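A life between the shelves: Hadiza Isah on driving the Himthorpe mobile library

Hadiza Isah makes tea the way her mother did, in the pan with the milk already in, and she won't begin talking about books until everyone has a cup and a second biscuit. I had been told to allow an hour. I left after dark, with two novels and a jar of pickle.

She has driven the library van between Himthorpe and Cosberg for long enough that children she once read to now bring their own. "I never set out to do it," she says. "I wanted to drive coaches, if you want the truth, but the van was what came up, and then I started reading what was on it."

The van carries 2373 books when it is full, though in October, when the evenings draw in and everybody wants a thick one, it is seldom anything like full. Large print goes first. "Then the murders," she says, laughing, "and then whatever I've been going on about that week – I'm terrible, I push things on people."

One of those people was Ebere Obi, who climbed aboard at Cosberg to get out of the rain and now runs the reading group in the chapel hall. He had not finished a book since school. "She gave me a thin one about a lighthouse," he remembers. "She said if I hated it I could tell her so, and I did hate it, and we argued so happily that I went back for another."

The road itself has its moods. There is a long hill after the Cosberg turning where the shelves creak, and in bad winters she has had to leave people waiting, which still upsets her. Her oldest reader is 95 and telephones at eight in the morning to ask whether the van is coming. "I tell her, put your shoes on, I'm on my way."

Will she retire? She looks into her cup for a while before answering. "My knees would like me to. But I've got four people halfway through a family saga, and I want to know what they make of the ending." 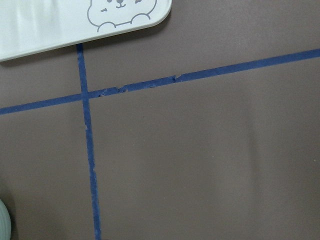
Page 27

Related
The chapel hall reading group: what we read this autumn
Shehu family recipes, passed down and written up
Letters: more buses for Cosberg, please

Last updated: October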